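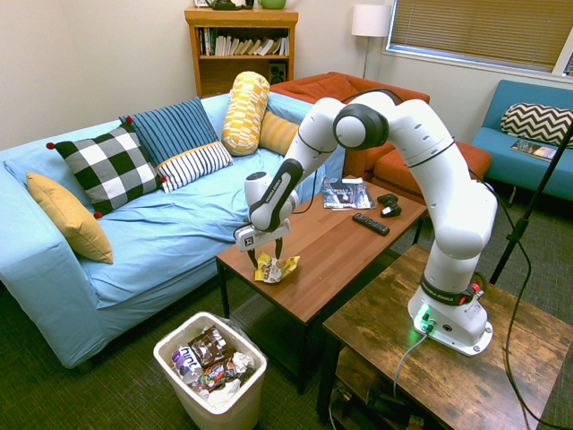 List home Browse by thread Browse by date Next in thread Reply

Re: Keeping a small sitting room tidy (coffee tables again)

Hello all, and hello Ramesh especially,

I've been meaning to answer this all through July, and every time I sit down to do it somebody wants their tea, so please forgive the delay. It's a lovely question and I have rather a lot to say about it.

Ramesh Bisht wrote:
> We moved to the flat in Ultside in spring and the sitting room
> is tiny. The coffee table is the only flat surface and by nine
> at night it is all crisp packets, magazines, remotes and game
> controllers. I clear it, and the next evening it's back. Do I
> buy a bigger table, or one with drawers? And does anyone have
> a cure for a sofa cover that will not lie flat?

Please don't buy a bigger table! We did that in our last place and simply had more of everything on it. What helped us was deciding what is allowed to live there. In our house it's the television remote and one magazine, the one being read. The controllers go in a shallow basket on the shelf under the side table, and the children have more or less accepted this, though my youngest argues that a game on pause doesn't count.

Wrappers are another matter. I do those first, before I touch anything else, and I go round with a small bowl so that I'm not walking to the kitchen with one sweet paper at a time. Do look under the magazines - ours collect there. The foil sort won't stay squashed either, so I fold them into a strip and tie a knot, which my mother used to do and which is oddly satisfying.

After that it's a damp cloth over the top and a dry one behind it. If yours is plain wood I'd go easy on the polish, as it makes everything slide about and shows every fingerprint.

As for the cover, I have a Brallum one in pale blue and it was a misery until Natanael Conceição (some of you will remember him from the old list) told me to roll up magazines and push them down the back of the seat, right into the gap. It holds the cloth for days. It will still crumple where people sit, and I've made my peace with that. I line the cushions up along the back last thing at night and it looks cared for, even if the seat doesn't.

Do write back and tell us how you get on, and whether the shelf idea suits your room. I can measure our basket if that's any use to you.

Warmest wishes to you both,
Maureen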